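Progress report to the Esura small grants desk
Project: hand-held grippers for household tasks, Trirnent shared workshop
Period covered: the second stretch, up to the end of May

Dear all,

Thank you again for letting us run the second half of the grant a few weeks longer than we first asked for. I know you have plenty of reports to read, so I will put the main points up front and then ramble a little, as I usually do.

The two hand-held grippers are built and in use. The finger design is settled, at least for this year. We have recorded 101 good runs of people opening and closing a cabinet and handling what is inside it, against the 60 we promised for this period. Of your 4000 dollars, we have spent a little more than half, and I expect the remainder to cover the motorized part of the build with a small cushion left over. The one thing that is behind is the arm mount, and I will come to that.

First, the fingers, which have eaten more evenings than anything else. You may remember from my last report that the early ones were hard plastic all the way through and slid off anything smooth. Bello Balogun took them on as a personal project and went through five versions. The ones we have now use bolted black plates for the body, with a ribbed orange pad on the inside face of each finger, so there is some give where it matters. I was doubtful about the ribs. I thought they would catch on edges and tear, and I said so at some length, and I am glad to report that the first set of pads is still on and still whole after all those runs. We have a spare set printed and sitting in a drawer.

Each finger also carries a small square marker near the tip, black and white, and our software reads the pair to work out how far apart the fingers are. In the old version we had a sensor in the grip for this, with a wire that broke every second session. Taking it out saved us money and a good deal of bad temper. The markers do have to be clean and flat, so wiping them is now part of setting up, along with charging and checking the cards.

Then the cabinet itself. We picked it up secondhand for very little, and it has turned out to be a wonderful thing to practice on. The doors have long black pulls, straight up and down, and they ask for quite a different approach from the round knobs we started with in the winter. You have to come in level, close on the bar, and then let your whole arm follow the door as it swings. People do this at home without a thought, and it is a real pleasure to watch a newcomer slow down and notice how much their wrist is doing.

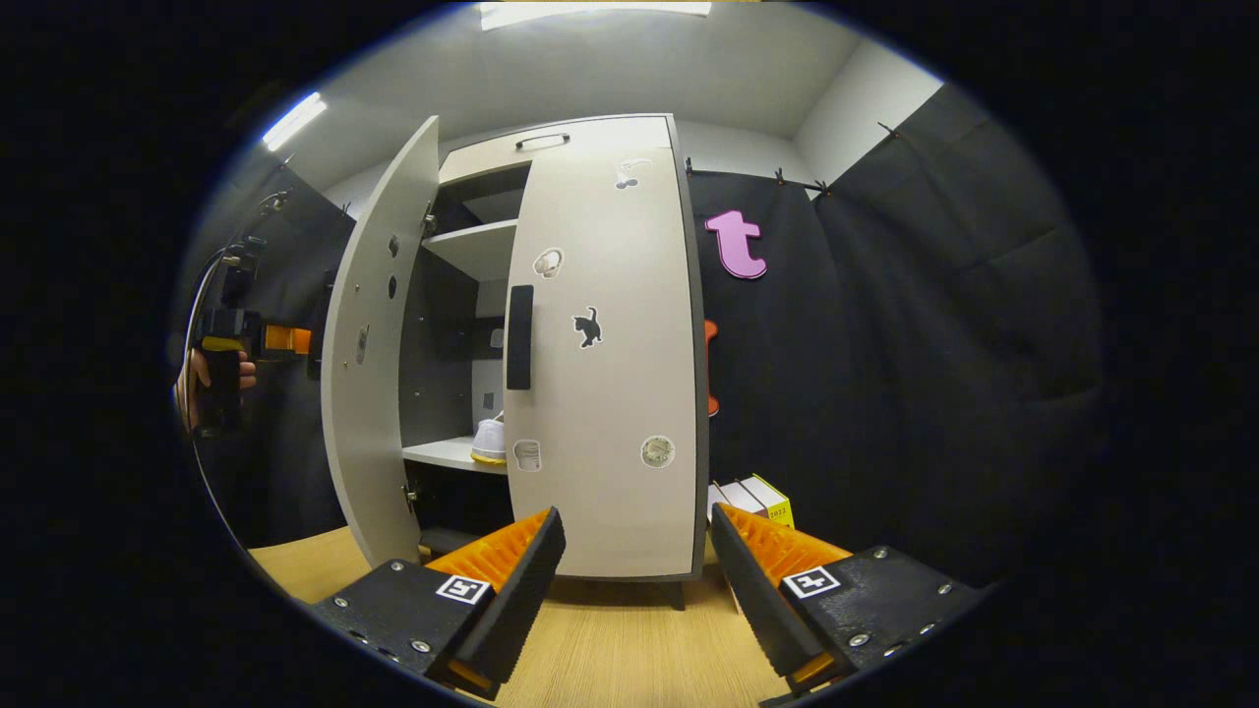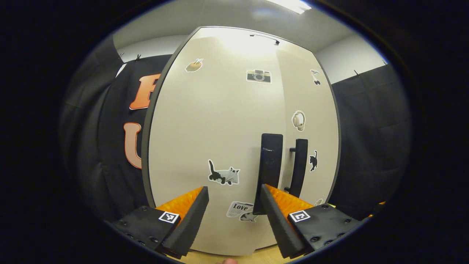 We settled on a short list of tasks and have kept to it. Open one door, close it again. Open it, take a shoe off the shelf, set it on the floor. Put the shoe back and shut the door. I had wanted a longer list, with jars and folded towels and so on, but Bello talked me round. His view is that a few tasks done by many different hands will teach the arm more than many tasks done by the same two people, and the early tests do seem to bear him out. Fourteen members of the workshop have now had a turn, including a couple who came in to fix a bicycle and stayed for the afternoon.

Now for the part that has not gone so well. The arm we are building these fingers for, which everyone here calls Skustach, needs a wrist plate that can take the same finger assembly we use by hand. We drew the plate, had it cut, and found that two of the bolt holes sat too close to the motor housing to get a driver in. That was my drawing, so I have no one to grumble at but myself. The second plate fits, but it flexes more than we like when the arm pulls sideways on something heavy, and a door on stiff hinges counts as heavy for a motor this size. A thicker plate is on order from Thepsuriya, who did the first two and have been very patient with us. They have quoted 60 dollars, and that is already counted in the budget.

Until it arrives, we are testing Skustach on light things only. It can close its fingers on a bar, hold on, and let go when told. It can follow a recorded reach quite nicely if you start it from the right place. If you start it from the wrong place, it goes off with great confidence toward the workbench, so one of us always stands by the stop button. I would rather tell you that plainly than send you only the nice clips.

On the spending side, the largest items so far were the two lens and camera sets, the motors for the wrist, and printing material. We underspent on fasteners, thanks to a big mixed box that a member gave us, and overspent on storage cards. I have attached the sheet with every receipt listed. If anything looks odd, please ask, as I typed most of it in late at night.

For the next period we plan to fit the new plate, repeat the flex test, and then try the cabinet with the arm for the first time. We would start with a door already standing partly open and asked only to be pushed shut, and then work back toward gripping the pull. I would also like to record another batch of runs with left-handed people, who are badly short in what we have. We have two signed up and are asking around for more.

One small request. The workshop's lease runs out in the autumn, and the new terms may mean moving our corner to the other side of the building. If that happens, could we put up to 150 dollars of what is left toward moving and setting up again? It would come out of the cushion, and I would send you the costs before we spent any of it.

You are very welcome to visit. Evenings are best, any time after seven, and there is usually tea.

With warm thanks from the Trirnent robot group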